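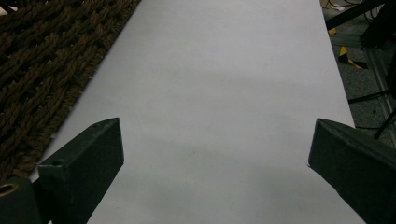

4.2 Does the basket do the work claimed for it?

Advice on household order leans heavily on the open basket. Put one on the table, the argument goes, and loose cloths will end up in it, stay in it, and come out of it without fuss. The claim is repeated so often that few writers test it. Pagano, whose earlier survey we follow in most respects, takes it as given and moves straight on to the question of size. We think he moves too fast.

Two things are mixed together in the usual claim. One is that a basket makes cloths easier to put away, which our records from Fistville support well enough. The other is that it makes them easier to find and take out again, and here the support is thin. People in the Acharya households told us they liked their baskets. Liking a basket is weak evidence that it saves any effort, and the written diaries kept through December show the same people emptying the whole thing onto the table to get at one item near the bottom.

The setup for the second part of the study was kept plain on purpose. A woven basket with an open top was placed on a table covered by a pale blue sheet, and cloths were put in crumpled, as they tend to be put in at home (Figure 3). Earlier work used folded cloths. Folding flatters the basket, in our view, and it answers a question that hardly comes up in a kitchen at the end of the day.
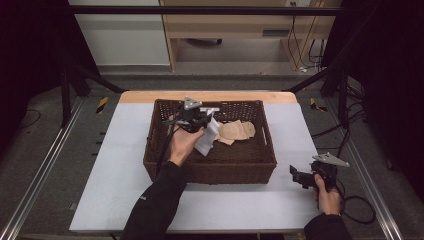

Figure 3. Taking a white cloth out of the wicker basket; a beige cloth lies on the right half of the basket floor.

Crumpled cloths raise a problem that the folded ones hide. They have no edge that can be counted on to face up, and where two lie against each other the first grip can catch both. Whether this matters depends on what is counted as success. If a cloth only has to leave the basket, nearly any grip will do. If its neighbor has to stay where it was, the standard is much harder to meet, and we suspect that some of the high success figures in print come from authors who used the first standard while writing as if they had used the second. The Brollum report does not say which one it used. We wrote to ask and had no reply by 30th January, when we closed the notes for this section.

We are also doubtful about the weight given to the weave. A tight weave is said to keep cloth from snagging, and a flared rim is said to guide the hand. Both may be true. Neither has been compared with a smooth box of the same size under the same light, and until that is done the wicker basket's good name rests mostly on its looks. The Flaltus catalog, which is cited in 3 of the papers we reviewed, is a sales document. It should not be cited as a finding. 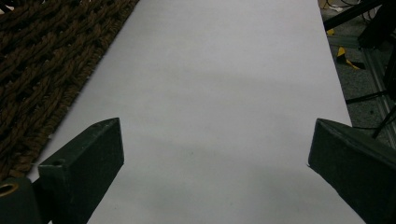
The matter of the surface under the basket deserves a little more care than it has had. A covered table changes what happens to a cloth once it is out. It may slide, bunch up, or drag the cover along with it, and none of this shows up in a tally that stops at the rim. We did not measure it either, and we list it among the limits of the study — a reader could fairly say it is the largest of them.

Nor do we put much faith in sample size alone. A set of 100 removals by one careful person tells us about that person. A set of 2000 would tell us the same thing with more decimal places. What is missing from the literature is variety in the cloths, in how they were dropped in, and in how tired people were when they dropped them. Section 4.3 takes up the first of these and leaves the other two open.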